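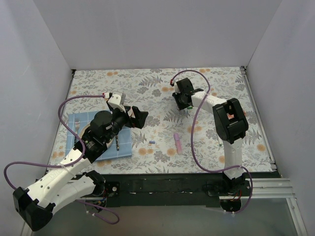

The return of the tablecloth

When Leilani Escobedo's grandmother died, the family divided up the furniture in an afternoon. The linen took longer. There were two deep drawers of it, folded with tissue between the layers, and every cloth had a use attached. One was for Easter, one for christenings, and a heavy green one came out only for cards.

"I had been eating off a bare table for years," she says. "I took the lot home and thought I would sell it. I still have all of it except one, and that one I gave to my sister."

Escobedo now runs Flomell, a small shop in Marau that deals in new and second-hand table linen. She opened it with a rail of old damask and a shelf of printed cottons, expecting her customers to be older people replacing things they had worn out. Many of them turned out to be in their first rented flat, with a table they did not much like and could not afford to change.

For a long stretch the tablecloth was out of favour. Kitchens got bigger, dining rooms were knocked through, and people who had paid for a good oak table wanted to see it. Place mats did the job of protecting it. A cloth meant ironing, and ironing was the first household task that many families dropped.

What has brought it back is partly money. A table is a large thing to buy and a cloth is a small one. Escobedo thinks smaller homes have had a hand in it too. Where one table has to serve for breakfast, office work, homework and supper, putting a cloth on it marks the change from one to the next.

Patterns have shifted as well. The bright checks and lemons that sold well when she opened have slowed down. People now ask for leaves, ferns and small sprigs of blossom on a pale ground, usually in grey or a soft green with one warmer colour. White with grey is easy to live with, she says, and it goes with whatever plates are in the cupboard. Large flowers are harder to sell, as they look lost under serving dishes.

Ezekiel Rosenthal has printed furnishing cottons at the Hutchins works for most of his working life, and he takes a practical view of fashion. A fern is a useful shape to a printer. It fills space, it can be turned in any direction, and the eye does not easily find where the repeat begins again. On a cloth that will be seen from all four sides of a table, that matters a good deal. A pattern with an obvious top and bottom leaves half the guests looking at it upside down.

"Curtains hang one way," he says. "With a tablecloth you have to walk round it."

His usual short run is 500 metres, and he draws each new design at full size before it goes anywhere near a screen. The paper gets pinned to a table in the canteen, where people eat their lunch on it. If the staff are still happy with it when the paper is too stained to use, it goes into production. Last July a design with seagulls failed that test after two days.

Buying the right size is where most people go wrong. Measure the table first, then decide on the drop, which is the part that hangs over the edge. For everyday use a short drop is best, long enough to look deliberate and short enough to stay out of laps. A formal table can take twice that. Add the drop to the length and width at both ends, so that it is counted twice each way. Escobedo keeps a tape measure by the till, though it is not much help when the table is at home.

Cotton is the sensible choice for a first cloth. It washes hot, softens with age and costs less than linen. Linen lasts longer but creases as soon as it is looked at. Coated cloths wipe clean and suit small children, but they should be rolled for storage. Once a coated cloth has been folded for a winter, the lines rarely come out.

As for stains, speed counts for more than any product. Blot, do not rub. Cold water for blood and egg, warm water with washing-up liquid for grease. Candle wax should be left to harden and lifted off with a blunt knife, then ironed between sheets of brown paper. Red wine needs cold water straight away – salt will soak up some of it, but the cloth still has to be washed.

Old cloths with marks that will not shift can be cut down for napkins. A worn double damask will usually give 7 good ones from the sides, where it has had the least use, and the middle makes excellent glass cloths. Escobedo hems hers by hand in the evenings, with the radio on, at a table covered in her grandmother's green.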